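How to Rescue a Second-Hand Wooden Puzzle

Charity shops sell wooden puzzles on the understanding that you won't count the pieces until you get home. The Astbridge branch of everything has a shelf of them, usually sticky. Mine cost 2 pounds and smelled of old banana.

Before you clean anything, put every tile where it belongs. If you are short, decide now whether you can live with it. A number puzzle that skips from six to eight will teach a child something, though perhaps not what you had in mind.

Next, the washing. Do not soak it. Wood drinks water, swells, and then refuses to fit the hole it was cut for. Wring out a cloth in warm water with a drop of washing-up liquid, wipe each piece on both sides, and dry it straight away with a tea towel you aren't fond of. Old price stickers come off with cooking oil and ten minutes' patience, or without the oil and with a great deal of swearing.

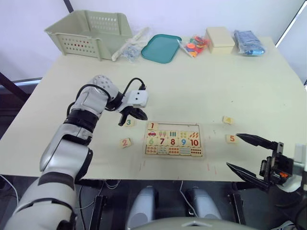
The 3 and the 5 on the table, out of the board.

Leave everything flat overnight, well away from the radiator. I did mine on a Thursday evening and it was ready by breakfast, which is more than can be said for the rest of the house.

Tight pieces need sanding. Use fine paper, go round the edges only, and try the fit after every few strokes. You can always take off more. Putting it back is a job for a better carpenter than either of us.

Rough corners get the same treatment. Wipe away the dust with a barely damp cloth and let the wood dry again before you box it up. Write the number of pieces on the lid, including the missing ones if you are feeling truthful.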